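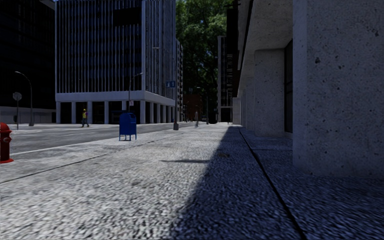

Setting up and maintaining the simulated delivery robot

Project report, second year group project
Submitted Jan 29, 2018

1. Background

Our group was given the Drollby pavement delivery robot as its project. The real machine is shared with two other groups, so most of our work was done on the simulated version, which runs on a single computer in the lab. The simulator is called Kiken. It draws a city street as the robot would meet it, with pavements, a road, office buildings and people on foot, and passes the view to the same control program that runs on the real machine.

The task was to get this setup working again after it had been left unused since March, to keep it working for the length of the project, and to write down how to do both. This report covers the setup, the faults we found and the checks we now carry out.

2. The state we found it in

The computer started but Kiken did not. The graphics driver had been updated and the simulator had not. We put back the older driver from the backup disk and turned off automatic updates. After that the street loaded, but the robot stood still when given a goal.

The log showed that the control program was waiting for wheel readings. In the simulator these come from a small separate program, which the last group had started by hand each time. There was no note of this anywhere. We added it to the start script so that it now comes up before the control program does.

3. Camera setup

The simulated camera has to match the one on the real robot or the settings found in simulation are of no use. We measured the height of the real camera with a steel rule, from the floor to the middle of the lens, and found that the simulated one was set 11 cm too high. We changed the value in the robot's description file and restarted everything.

The street used for our tests has a wide pavement beside an asphalt road. Part of the paving is in sun and a large part is in the shadow of the buildings on the right. A red fire hydrant stands at the left and a blue mailbox farther along, and these were the two fixed objects we used to check the detector. One pedestrian in a yellow hard hat and high-visibility vest walks on the far side of the road, and a second one in grey is farther down the pavement.

4. Faults found during testing

4.1 Shadow edge taken for a kerb

The path finder treated the edge of the large shadow as a step and would not cross it. The robot drove up to the line and stopped. The fault came from the brightness threshold, which had been set for an overcast street. We raised it in steps of 5 until the robot crossed, then checked that it still stopped at the real kerb. It did at the value we kept, but two steps higher it did not, so there is not much room to move this setting.

4.2 Joints in the paving

The joints between slabs sometimes showed up as a thin obstacle. This was worst in the shade, where the joint is a dark line. We set the program to ignore anything with no height in the depth data. This cured it on the test street. We have not tried it on any other.

4.3 Slow frame rate

After a long session the picture began to lag and the robot steered late. The cause was dust in the computer's fan. We cleaned it with a brush and compressed air and replaced the side filter with one ordered from Sukprasert. The frame rate has stayed steady since then.

4.4 Lost settings

Twice the settings went back to the defaults after a power cut. The file was being saved only when the simulator was closed properly. We now save it from the menu after each change and keep a copy on the lab drive.

5. Routine checks

Before each session:
Start the computer and wait for the lab drive to connect.
Run the start script and read the log until the wheel readings appear.
Compare the settings file with the copy on the lab drive.
Drive to the mailbox and back once at low speed.

Every month:
Clean the fan and look at the filter.
Make a new backup disk.
Measure the real camera height again, as the mast can slip in its clamp.

6. Results

With the final settings we did a series of 10 drives along the pavement, all with the same start point and goal. The robot reached the goal in nine of them. In the remaining one it stopped in the shaded part and did not start again. The log gave no reason and we could not make it happen a second time. Total running time on the setup over the project was 89 hours, recorded in the Prodotik logbook kept next to the computer.

7. Work left to do

The threshold should be set by the program itself according to the light. We started on this but did not get it to run reliably. The start script also has no way to tell if the wheel program has crashed after starting, and the next group should fix that first. The driver disk is in the top drawer, marked with green tape.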